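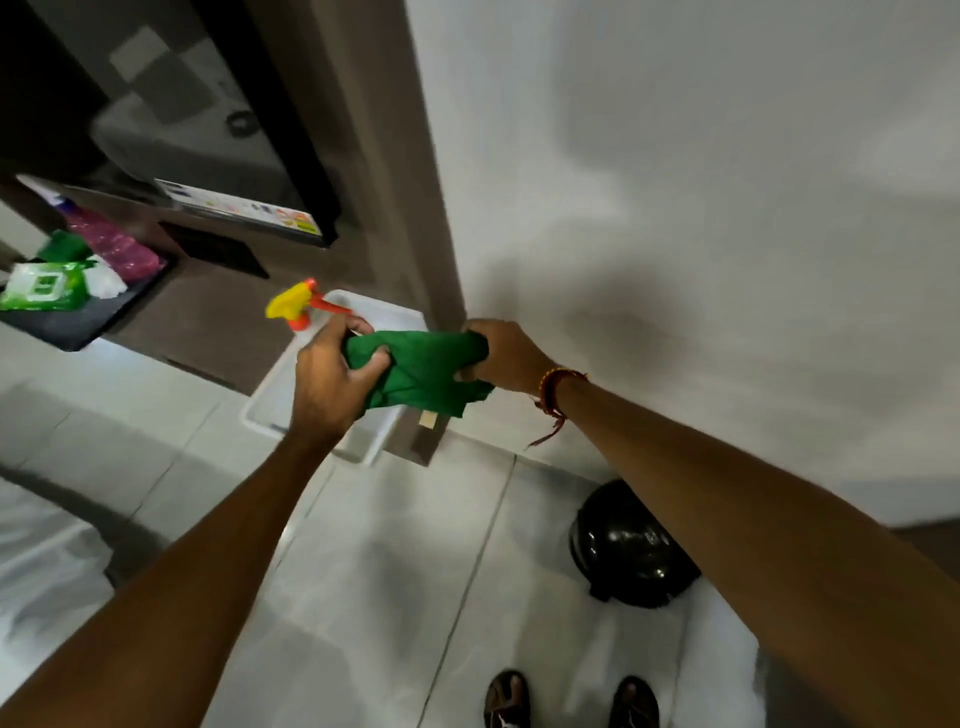
Housekeepers and Turnover Cleaners Wanted — Tornotero Lake Cabins

Season starts in May, we need people trained before that. So if you're reading this in April you can still apply but hurry.

Tornotero rents out 28 cabins on the north and east sides of the lake, plus the old lodge building (rooms upstairs, laundry in the basement). Guests check out at 10, new ones come in at 4. Everything in between is you.

What the job is

Turnover cleaning. Beds, bathrooms, kitchens, floors, porches. Strip, wash, wipe, restock. Trash and recycling out to the road bins. Grills get scraped on the lake side cabins only, the east side ones don't have them anymore.
You work in pairs. A pair does three cabins on a normal day, four on changeover weekends. The Sovel cabins are bigger and count as two.
Some laundry shifts. Folding mostly. Fitted sheets, yes.
Note anything broken on the door sheet — you don't have to fix it, just write it down so maintenence sees it.

Pay and hours

$16 an hour to start, goes up a dollar after your first full month. Paid every two weeks.
Up to 40 hours in July and August, less in the shoulder weeks. May and September are more like part time, plan for that.
End of season bonus of $595 if you stay through closing week. Has to be the whole season, we get asked every year.
Tips left in the cabin get split by the pair that cleaned it.

Who we're looking for

18 or over. No experience needed, we train.
OK with stairs, bending, carrying linen bags. The lodge has no elevator.
Can get here by 9:30 in the morning. There is no bus past Ustitz. We run a van from the Ustitz post office lot at 9, free, but it leaves on time.
Fine with dogs having been in the cabins. If you have a bad pet allergy tell us and we'll try and put you on the no-pet side.
Available most weekends. This one is a dealbreaker, sorry.

Stuff we provide

Cloths, sprays, vacuums, gloves, two work shirts. Wear your own shoes, closed toe. Lunch at the lodge on changeover days. There's a fridge for the rest of the time.

Couple of staff bunks available too, shared room, small weekly charge taken out of your pay. Ask early, they go first.

How to apply

Fill in the short form at the lodge desk or pick one up at Joo Hardware in Ustitz, they keep a stack by the register. Drop it back at either place. No resume needed. Put down a phone number you acutally answer, and the best time to call.

We call everybody back, usually in the evening after 6. Trial shift is paid.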